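Grikance towel set: recording rules

Maintained by Sheldon Chisholm. Last edited April 17, 2024.

Scope: two-arm towel handling on a tabletop. Target is 500 episodes, recorded in blocks of 40.

1. Hands stay off the table while either arm is powered.
2. Stop an episode at 55 seconds, finished or not.
3. Keep failed grasps and label them "fail".

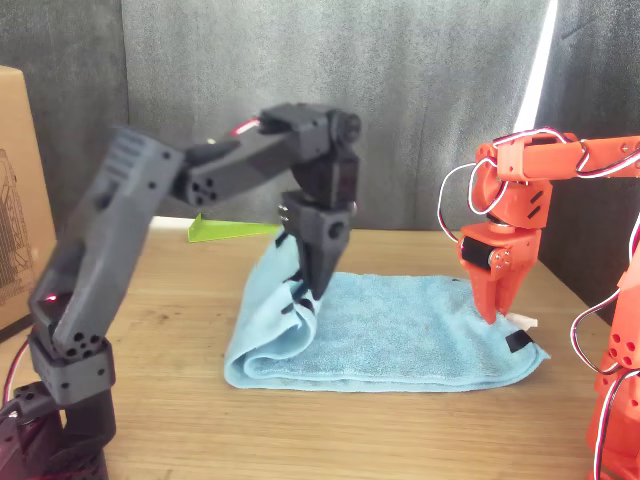 4. Do not trim pauses from the start of an episode.
5. Log any change of gripper fingers in notes.txt before the next block.

Start position

Spread the towel flat and bring one gripper over each far corner.
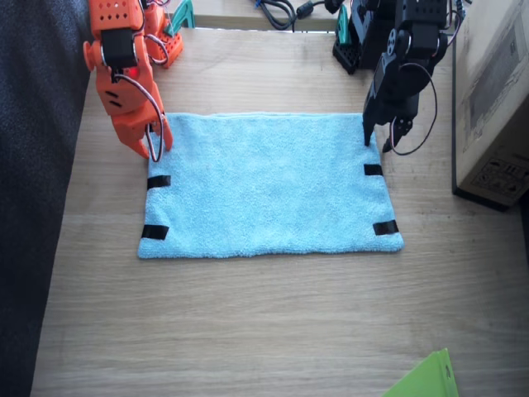 Both grippers over the upper corners, black tape along the side edges.

Report rule violations by episode number.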